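Search posts
Search
Clear

Illia Harasym

1/ New result from the stirring work at Orgate. We trained one policy, Clolik, on 1272 teleoperated demos and tested it on mugs it had never been given. Short thread.

2/ Stirring sounds easy. The spoon is thin, the grip is stiff, and once the bowl is under a dark drink no camera can see it. The policy has to work from the handle angle and the wrist forces.

3/ So we dropped the force history down to 17 steps and fed it in next to the images. Longer windows made the arm slow to react at the rim. Shorter ones made it scrape.

4/ Baseline was the same network with images only. It hit the mug wall hard enough to trip the force limit in 2 of every 5 trials. With force input, we saw it in 1 of 20.

5/ We ran 768 trials in all. Ashby did the resets, Lusance did the labels — thanks to both teams.

6/ What still fails: tall narrow cups, and any start where the spoon is tilted in the grip. We don't have a fix for the second one yet.

7/ Code goes up in February. The mug set and the trial logs will be in the same place.

Last updated 18th December
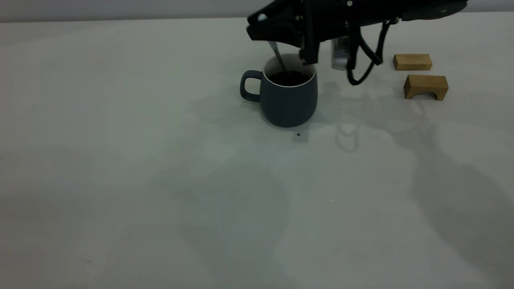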